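Put Your Name on It

I share a building with a lot of people, and I have opinions about the fridge.

Well, not only the fridge. I mean the whole business of sharing stuff at work, which I used to think ran on good manners. I spent two years in an office in Villanueva where everything belonged to everyone, and I have never been so mad about scissors in my life. You'd put them down, turn around, and they'd be in some other department living a better life than yours. 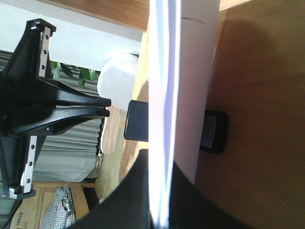
A tilted view of the room, with black plastic and silver rails up close.

So I've become a label person. My friend Zubaida Magsi thinks this is sad. She says if you need a sticker to stop people from taking your lunch, you've already lost something bigger than lunch. I get it, I do! But she works from home with one cat.

What I like about a label is that it saves a conversation. Without one, I have to be the guy who walks over and says, hey, is that my charger? And then you have to be the person who took it, even if you only picked it up because it was lying there looking free. A strip of tape and a marker would have spared us both.

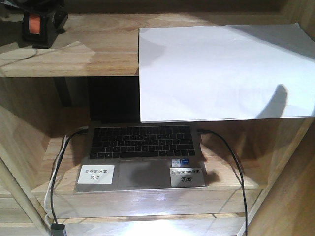 My old boss, Deming Song, went the other way and labeled nothing, on principle. He figured grown adults could ask. Some did. The rest of us bought our own tape and hid it in a drawer, and I know of three separate drawers — so much for sharing.

There is a way to overdo it, sure. I once saw a note on a jar of mustard that ran to 96 words, and by the end I wanted to eat the mustard out of spite. Keep it short. A name, maybe a "please don't." Skip the underlining, and for heaven's sake skip the smiley face, which always looks like it's grinding its teeth.

And if something has no label on it, ask before you take it anyway. I'm still missing a good pair of scissors with orange handles, and I'd like them back.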